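Handheld gripper build, pad slip on thin film

Piren_shop
Posted 9:40 pm
Second version of the handheld gripper is on the kitchen table. Two fingers, blue pads, printed arms. Rigid items are fine. Bags and wrappers slide out when I lift. Pad pressure is set by a return spring, and I have tried two rates so far. The controller logs finger position at 500 Hz, so I can see the jaw close fully on film with no load step.

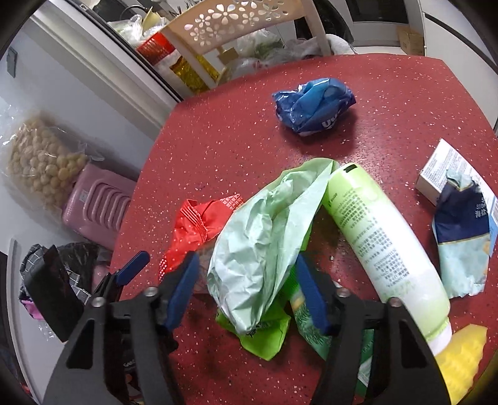 Test clutter, fingers open over the mint-green bag.

fahy13
Posted 10:02 pm
Softer pads. Yours are probably too stiff to wrap a fold. I cast mine from a softer silicone and the problem went away.

Nula
Posted 10:15 pm
Disagree. Soft pads smear on film and wear through quickly. I got 188 cycles from a set before the corners tore. Check that the pads meet parallel first. If the tips touch early, the rest does nothing.

Piren_shop
Posted 10:31 pm
Checked with a strip of paper. It pulls free at the base and holds at the tip, so Nula is right about the angle. I backed off the screws at the pivots and will shim from there.
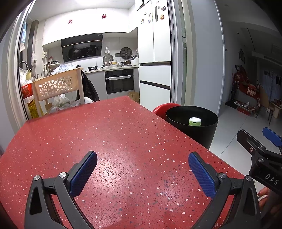
The shim is one washer per side for now. If that closes the gap I'll reprint the arms with the angle corrected and leave the pads alone.

fahy13
Posted 10:44 pm
Fine, but you'll still want softer pads.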